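Hurthorpe Press Issues Revised Edition of Walking Guide to the Olalus Valley

HURTHORPE, 27 November 2022 — Hurthorpe Press today announced the publication of a new and fully revised edition of The Olalus Valley on Foot, its long-running guide to the villages, chapels, mills and river paths of the Olalus. The book has been out of print for 35 years. It is available now from independent bookstores and directly from the publisher.

The guide was first written for visitors who arrived by train at Sandu and had a day or two to spend in the valley. It was arranged as a series of walks, each beginning and ending at a station or a bus stop, and readers who knew the original will find that plan unchanged. Every route has been walked again for the new edition. Several have been moved away from roads that now carry heavy traffic, and the long walk from Sandu to the Prallus ridge has been divided into two parts, with an overnight stop at the old toll house.

The text has been revised throughout. Opening hours, ferry times and footpath numbers have been brought up to date, and the chapters on the lower valley now take in the restored salt warehouses and the covered market, both of which were closed to the public when the book first appeared. The original author's historical notes have been kept wherever later research supports them. Where it does not, a short note at the foot of the page gives the present view and the source for it.

The new edition also includes 3 fold-out maps drawn for this book, covering the Sandu waterfront, the middle valley and the Prallus ridge. Place names are given in the spelling used on local signs, with older forms listed in the index. A separate chapter deals with travel outside the summer season, when the upper ferry does not run and the ridge path is often closed from the end of October.

Readers planning a first visit may wish to begin with the chapter on Sandu, which can be followed in a single morning and requires no climbing. The walks in the middle valley are longer but mostly level. Those on the ridge call for good boots and some experience with a map.

A closing section, The Valley at Work, looks at the trades and institutions that visitors pass on the way: the boatyards, the paper mill, the dye works and the teaching laboratories that now occupy part of the former customs house. This section is new to the present edition and has been written with general readers in mind. It also lists the collections that can be seen by appointment, including the mill archive and the dye works pattern books.

The first printing is limited to 3390 copies. The book is sewn in sections and bound in a water-resistant cover, in a size made to fit a coat pocket — a feature of the original that many readers asked the publisher to keep. A companion volume on the coast north of Sandu is in preparation.

Review copies are available to newspapers, magazines and travel broadcasters on written request. Requests should give the name of the publication and the expected date of the review. Extracts of up to 2 pages may be printed without charge, provided that the title and publisher are named in full. Permission for longer extracts should be sought from the rights department at Hurthorpe Press. 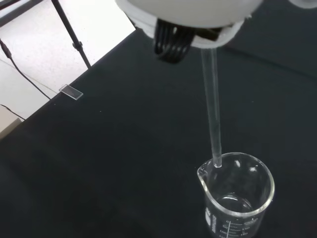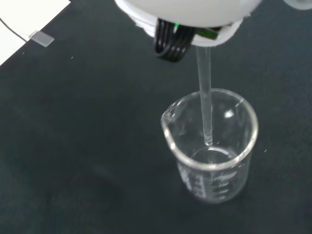
Both pictures: a clear glass beaker on a dark tabletop.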